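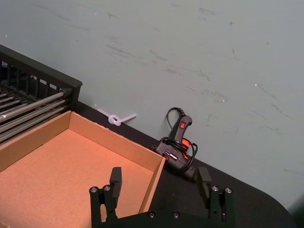 A glue gun, an open cardboard box and a knotted lavender strip.

The kit room comes first

Graça Paiva coached club volleyball for nine seasons before she wrote any software, and she still arrives at interviews with a whistle in her jacket pocket. Her company, Flilik, makes a booking and travel program for amateur teams. It handles the dull end of sport: who is on the bus, which gym has been confirmed, whose waiver is missing and where the team will eat between the second match and the third.

The first version was a spreadsheet. Paiva built it one January when her under-16 side had matches in four towns over three weekends and two of the gyms changed their start times. She was sending the same message to parents by email, by text and on paper, and some families still turned up at the wrong place.

"I had one mother waiting in Moltport with three players in the car while the rest of us were an hour up the highway," she says. "She'd read the old message. I couldn't blame her. I had sent four of them."

The spreadsheet went to another coach, then to a swimming club, then to a curling league that wanted a column for ice times. By the end of the season Paiva was answering questions about it most evenings. She took unpaid leave from her job in freight scheduling, found a programmer through a former player and spent the spring rebuilding it as a proper program.

Flilik now has 1,000 teams on its books. Most are small. Volleyball and hockey make up the largest share, followed by swimming, and there is a growing group of masters rowers whose travel needs are complicated by trailers. A team pays by the season, and the price is the same whether it has 9 players or 40.

That pricing was argued over. Charging per player would have brought in more money from the big clubs, but Paiva had seen what happens when a club pays by the head: managers leave the late joiners and the reserves off the list, and those are the people who miss the bus.

The working day at Flilik starts early because Friday travel problems tend to surface on Thursday night. The office is above a bicycle shop in Moltport. There is a long table, a whiteboard with the coming weekend's tournaments on it and a kettle that has to be unplugged before the printer is turned on. Two people answer the phone. Paiva insists on the phone, though her programmers would like to see it replaced by a form.

"A team manager is usually a parent standing in a parking lot," she says. "It's dark, it's snowing, and the motel says it has no booking. A form is no good to that person."

The program itself is plain to look at. A manager enters the season schedule once. Each trip then gets its own page, with departure time, address, uniform colour and a list of players. A change to any of those goes out as a single message that replaces the one before it, so the old time can't be found and read by mistake. Parents who haven't opened the change show up in orange. After a set number of hours the manager gets a list of them, with phone numbers.

Replacing messages took longer to get right than anything else. Early on, some parents complained that a message they remembered reading had vanished, and a few suspected the club of covering up its errors. The program now keeps a line at the foot of the page saying what was changed and when. The complaints mostly stopped.

Food was the next large job. Paiva had always packed her own team's meals, and she assumed other coaches did the same. They didn't. Many were relying on whatever was open near the gym, and players were going into afternoon matches on chips and slush. Flilik added a meal planner, which was badly received. It asked for too much and it lectured people. Paiva took it out after one season and put in a simple field for where and when the team will eat, plus a note for allergies that carries over from trip to trip.

"We were telling people how to feed their kids," she says. "They wanted to know if the place had a table for 20 and a microwave."

There have been offers. Fitine, a larger firm that sells training plans to individual athletes, approached her about joining the two products, and talks went on for most of a summer. Fitine wanted the travel program to lead families toward paid coaching. Paiva didn't like the idea of advertising to a parent who was checking a bus time. The two companies settled on something smaller: a player's training calendar in Fitine can now show the team's trips, so a heavy session doesn't land the night before a tournament. Either side can end the arrangement with two months' notice.

A second partnership, with the Slanina tournament series, has been more useful day to day. Slanina's organizers post court assignments and start times straight into the program, and when a morning runs late, the afternoon teams hear about it before they leave the motel. At the first tournament it was tried, one court's times were entered as evening instead of morning and a busload of 13-year-olds got to sleep in. They made their match with a few minutes in hand. The program now queries any start after 9 at night.

Paiva would like to do more for officials, who travel as much as the teams and are often paid less than the trip costs them. A version for referees is being tested with a small group in the region. It lets them share rides and tells them in advance which gyms have a room to change in. Several have asked for a way to rate coaches. She has said no to that, at least for now.

She no longer coaches a team of her own. On Wednesday evenings she helps with serving practice at her old club, where the current coach uses Flilik and has a list of complaints about it. The type is too small on the roster page. The printed version leaves off the uniform colour. There's no way to mark that a player is getting a ride home with a different family from the one that brought her.

The first two will be fixed in the next update, due on Tue 4 February. The ride home is harder, as it means asking both families for permission and keeping a record of the answer, and Paiva wants to talk to more managers before deciding how it should work. In the meantime the club keeps a clipboard by the gym door, and parents sign it on the way out.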